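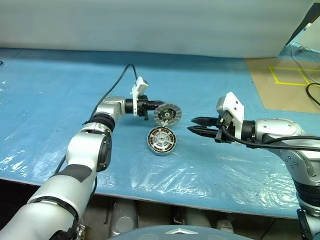
What did the open day at the Stestidel workshop set out to show? It showed visitors the motor handling work paid for under the Kudatine grant, at the stage it had reached in July.

The open day received 200 visitors in groups of 30. Each group watched the two-arm station for eight minutes and then put questions to staff from Enov, our partner for the grippers. Most questions concerned small parts and operator training. 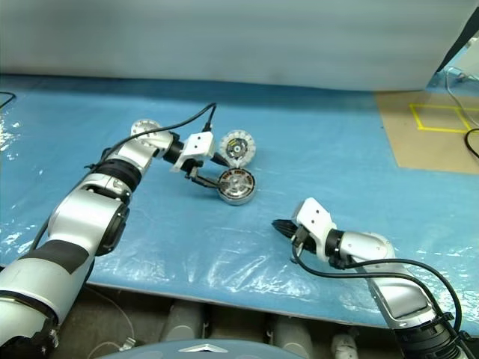 Two-arm station with motor parts, Stestidel workshop.

Visitors returned 50 comment forms, which are being reviewed. A second demonstration is planned at the Delić site, subject to approval of the remaining travel funds.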